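Kitchen Porter / Dishwasher, Part Time
Paiva Canteen, Cosdale

Paiva runs the lunch canteen at the Cosdale works. We cook from scratch on site and serve one hot meal a day, with a soup and a vegetarian choice. We are looking for a part-time kitchen porter to join the back kitchen team.

The job is mostly pots. Plates and cups go through the machine and are handled by the serving team. Stock pots, saucepans, lids and baking trays are washed by hand at the double sink, and that will be your station for most of the shift.

What you will do:

Wash, rinse and dry pots, pans and lids by hand
Match lids to pots and return them to the right shelf
Stand lids upright in the racks until they are dry
Check handles and knobs and set aside anything loose for repair
Wipe down the prep tables and drain trays
Sweep and mop the back kitchen at the end of service
Take out trash and food waste

We look after our cookware and expect it to last. Please do not apply if you plan to use steel wool on everything. Stainless steel is cleaned with a soft pad and dried with a cloth, including the inside of the lid and under the rim.

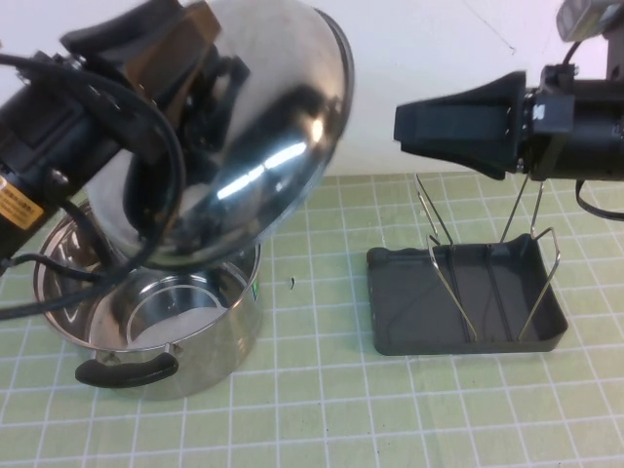
Stainless steel pot and lid, with tray and wire rack.

Hours are Monday to Friday, 6 hours a day, with a paid meal break. There is no evening or weekend work. You will get a hot lunch, aprons and gloves. Non-slip shoes are required and we pay you back for one pair after your first month.

You need to be able to stand for the full shift and lift a full stock pot with another person. Experience in a kitchen is useful but we will train you. The first 3 shifts are paid training alongside Fernanda Carrilho, who runs the back kitchen. You should be comfortable following spoken instructions in English. Portuguese is welcome.

We also need one person for occasional cover during vacations. If you would prefer that, write "cover" at the top of your application.

To apply, send a short note about yourself and the names of two people who can speak for your work. A resume is fine but not required. Leave applications at the canteen office, addressed to Joana Correia, by Fri 13 September. Applicants we want to meet will be invited to see the kitchen and talk through the shift pattern. Please bring proof that you are allowed to work.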